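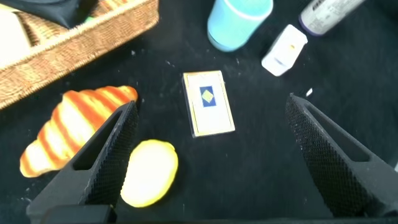

Imani Makori asks whether the Flomach dehumidifier can stay within its noise limit once the larger tank is fitted, and wants an answer before the next payment is released. Tests in January show that it can on the low setting. On the high setting the reading was 56 dB against a limit of 55 dB.

Progress to February 19, 2020

Tank and float: complete. The float switch cut the fan at the fill line in all 891 cycles run at Testent. Two lid seals were replaced during the run and the new part number is in the parts list.

Fan: open. Borkowska has supplied a revised blade with a shallower pitch. Airflow has not yet been measured with it fitted. If the drop is too large we will keep the present blade and line the outlet with foam, at a small extra cost per unit.

Filter: the washable mesh is approved. Pernell will supply it on the existing terms.

Instructions: the bedroom and bathroom sections are drafted. The section on descaling is held until the tank material is confirmed.

Spending is within the agreed budget. The second payment is requested on the original terms, with the fan result to follow as a separate note.

Ifeoma Odukoya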